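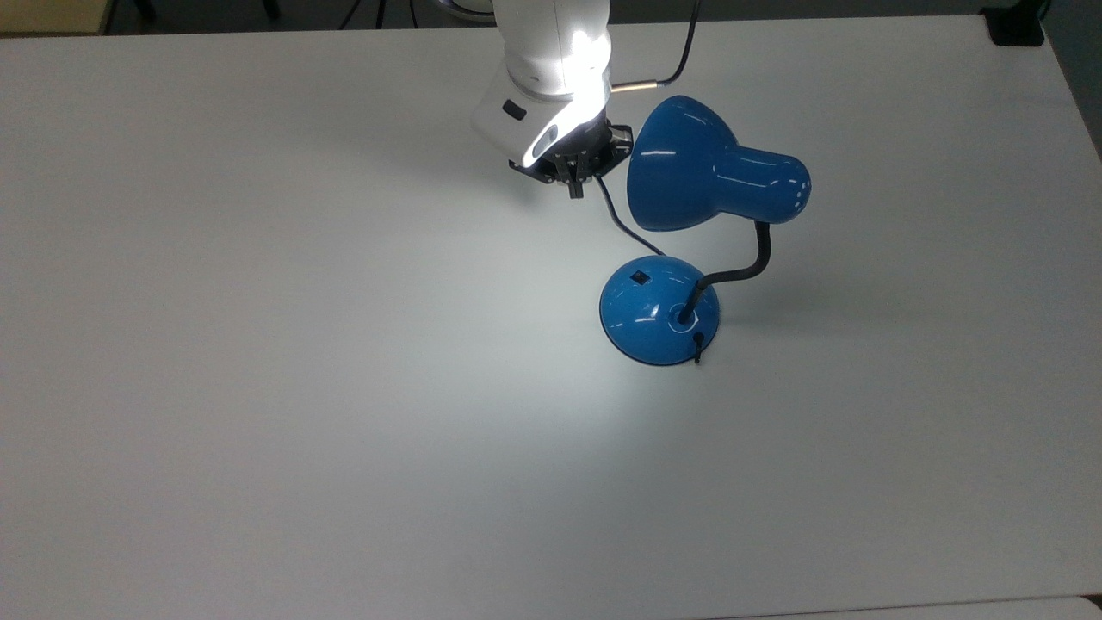

Kidine opens its doors, robots do desk chores

Wednesday, July 28, 2021

Full parking lot at Kidine's Skestholm building for the open day. Staff had hoped for 200 visitors. The sign-in sheet had 567 names by mid afternoon, and the coffee was gone well before that.

Main draw was the desk bench, where a robot arm works with ordinary office stuff. Pens, a stapler, a blue gooseneck lamp. The lamp got the biggest crowd. A black power cord is a hard thing for a two-finger gripper, it's thin and it never lies the same way twice.

"People clap for the cord, they don't clap for the stapler," said Clyde Delacroix, who ran the bench for most of the day. "The stapler took us longer."

Each demo ran 3 minutes or so, then questions. Most asked one was the price. Delacroix wouldn't give a figure. Kids wanted to know if it could do homework — no.

Upstairs was quieter. A short talk on Grokley, the company's scheduling software, drew 43 people in a room with not enough chairs. Slides wouldn't load at first so it started late, and the second talk got moved to the hallway. Visitors could also try steering a small arm with a joystick, line was long, one turn each.

Võ, the bakery across the street, sold sandwiches in the lobby and ran out twice.

Not everyone was sold. A couple of visitors from a packing plant said they liked what they saw but wanted to see it run a full shift before they'd beleive it. Delacroix said fair enough and took thier cards.

Next open day is planned for January, same building. Sign-up will be required this time. Parking is still free — use the back lot, the front one is for deliveries.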